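Thread by Henok Shiferaw
Print this thread | E-mail to a friend

We use cookies to remember your settings and count visits. Accept | Manage

Right, a thread about the packing benches at Gretitz, seeing as the company newsletter has had its say and the people who work there got one quote between them.

The plan is called Dradum. Bench staff do their normal jobs holding a gripper in place of using their hands, it all gets recorded, and later a machine learns from the recordings. It started in May. Management's word for it is "support".

The target is 2,000 recordings. Nice round figure. I asked who picked it and was told it came from Usow, the supplier. I asked Usow and was told it was agreed with the site. So there we are.

What changes for people? Speed, for a start. Picking up a small carton with your fingers is nothing. Doing it with two stiff black fingers on a handle is a job in itself, and your wrist knows about it by the Friday.

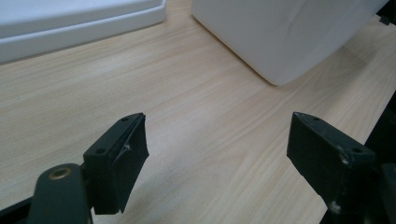 Gripper at the bench, tape on the left finger, none on the right.

Look at the tape. It's creased and lifting at the edges. The brochure has none of this, of course. In the brochure everything is clean and the worker is smiling at a tablet.

Worku, the agency that staffs the late shift, pays an extra 2 pounds an hour for gripper work. Good. But it stops when the recording stops, and I can't find one line on paper about what happens to those hours afterwards.

"Nobody will lose their job" was said out loud at the briefing. I'd like it in writing. A promise with no date and no signature is just a man talking in a canteen.

To be fair – and I do try – two people on lates told me they enjoy it. It breaks up the shift, and one likes being asked how she does things after years of being told. I believe her. I'd still ask who owns what she's teaching it.

My questions to site management: who gets the rota when the machine arrives, who checks its mistakes, and is that checking paid as skilled work? Sent twice. One reply, thanking me for my interest.

If you work there and want to talk, messages are open. I won't use your name. I'm off to put the tea on.

Filed under: Work & Pay, Automation, Warehouses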